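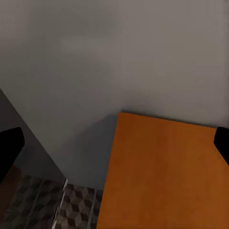 Drimell Street Community Garden - notes from the summer meeting, 2018-07-28

Hi all, Nabila Samir here with the minutes. I volunteered to take notes again because my handwriting is slightly better than Mandla's, and I've typed them up while I can still read them. We had 17 people, which is great for the middle of summer! Sorry to those who ended up sitting on the potting bench.

We started ten minutes behind while we hunted for the key to the side gate. It was in the gate.

January minutes: approved. Chun-yin Tu pointed out that I'd written "beats" for "beets" all the way through, so please read those with that in mind.

Water. This took up most of the evening, as I'm sure you'll all guess. The old hose line along the back fence is leaking in two places and the far plots are getting a trickle at best. Balakrishnan Chowdary got a quote from Kulkarni for a new line with four taps, and it comes to $900 with the digging included. Grímur Lykkegaard thinks we could do the digging ourselves and save up to $20 a plot (he has a trencher he can bring over, and he seemed very keen to use it). Balakrishnan would like it done by people who'll come back if it floods. We went back and forth on this for quite a while - I have a whole page of it and I'm sparing you - and then voted. Kulkarni gets the job, 11 to 6. Balakrishnan will call them and ask for a start date after the tomatoes are done.

Until then, please water before nine or after six, and don't leave the sprinkler running on the shared beds when you go home. It was on all night last week and the carrots are basically in a pond.

Compost. The left bin is full and resting, so everything goes in the right bin for now. Mandla Msimang has been pulling out produce stickers by hand and he'd love it if we took them off at home. He'd also like the corn cobs chopped up. I said I'd make a sign, and I will, I promise.

Plots. We have two coming free in the fall, numbers 5 and 12. The family at the top of the waiting list has moved away, so Chun-yin is going to call the next two names. Number 12 has a lot of mint in it. We agreed to say so up front.

Tomatoes. Several people have yellow leaves at the bottom. Grímur has been growing Gutitz next to his usual Skikard and says the Gutitz are doing much better, though he admits they also get the sunny end. He brought a bowl of both and we ate the whole thing during the compost discussion. I liked the Skikard more, for the record!

Harvest supper. Yes, we're doing it again. Long tables down the middle path, bring a dish and your own plate. Chun-yin will ask her neighbor about borrowing the string lights. Mandla is in charge of the grill and wants someone to help carry it, so see him if you have a truck.

Any other business. Someone's blue gloves are in the shed. The wheelbarrow with the flat tire is still flat - Balakrishnan has a patch kit and will try that first.

To do:
Balakrishnan - call Kulkarni, fix the tire
Chun-yin - waiting list, string lights
Mandla - grill
Me - compost sign

We'll set the next meeting once we know when the digging starts. I'll send a note.

Nabila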